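Shop > Storage > Cabinets > Plollon Julex Long Gun Cabinet

Plollon Julex Long Gun Cabinet, key lock

4 min read

The Julex is a steel cabinet for a small collection. It holds four long guns upright and has a lockable upper compartment for a handgun or ammunition. It weighs 65 pounds empty, so one person can slide it across a floor, but get a second person for stairs. Price is $265, and that includes the anchor kit and two sets of keys.

We have carried Plollon cabinets in the Plelo store for several years. The Julex replaced the older single-door model this January. The main changes are a deeper body and a better hinge. The old one was too shallow for a rifle with a large scope, and people ended up turning the gun sideways and losing a slot. The new one takes most scoped rifles facing forward.

The body is welded at the seams and ships in one piece. There is nothing to put together except the barrel rest and the shelf. The door closes on three bolts, top, middle and bottom, all worked by one key. The upper compartment has its own lock with a different key. Keep the two key sets apart if you want ammunition locked away separately from the guns.

Inside, the floor and the barrel rest are lined with foam. The barrel rest can be moved up or down one position. Use the lower position for carbines and youth shotguns, and the upper one for anything longer. A long-barreled goose gun may not stand upright in this cabinet. Measure yours from butt to muzzle and bring the number with you – the staff at the counter will check it against the inside height.

Anchoring

Any cabinet this size should be bolted down. There are four predrilled holes in the back and four in the floor. For a wood-frame wall, use the lag screws in the kit and go into studs. For a concrete floor, you need wedge anchors, which are not in the kit but are on the same aisle. Put the cabinet in a corner with the hinge side against the wall if you can. It leaves less room for a pry bar.

Do not set it directly on a damp basement floor. A pair of treated boards under it will do, as long as the bolts still reach the concrete. A desiccant can on the cabinet floor is worth having in any room without air conditioning. Dry it out in the oven when the indicator changes color, following the directions on the can.
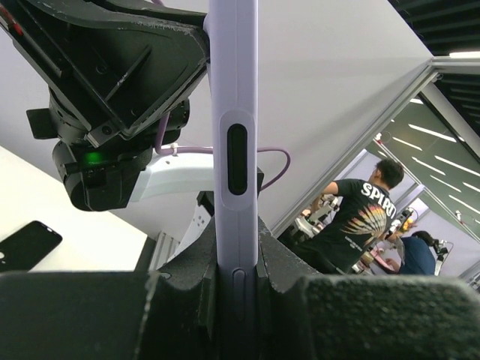
Is the Julex fireproof?

Plollon gives it no fire rating, and the walls have no insulation. If you need protection from fire, look at the Prasertsri line, which has lined walls and a heat-seal door. Those start at a higher price and are much heavier, so check what your floor can carry before ordering one.

Lost keys

The key number is stamped on the small metal tag that comes on the ring. Write it down and keep it somewhere outside the cabinet. Plollon cuts replacements by that number and asks for proof of purchase. We cannot cut these keys in the store. If both sets are gone and the number is gone too, the lock has to be drilled by a locksmith.

Storage laws

Rules on storing firearms are different from state to state, and some towns have their own. Some places accept a locked cabinet, some also want a trigger lock, and some have extra rules for homes with children. Check with your state or local police before you rely on any one product. Unload every gun before it goes in.

Delivery and returns

Store pickup is free. We deliver within 100 miles of Plelo, to the garage or the first dry room on the ground floor. Delivery does not include anchoring. Unused cabinets can be returned with the keys and the anchor kit – once it has been bolted down, it is yours, unless there is a fault in the lock or the door.

The finish is a gray textured powder coat. It hides fingerprints well but it will scratch if you drag something metal along it. Touch-up paint is sold separately.

Page updated Nov 14, 2023

Contact us | Store hours | © 2023 Plelo store | Back to top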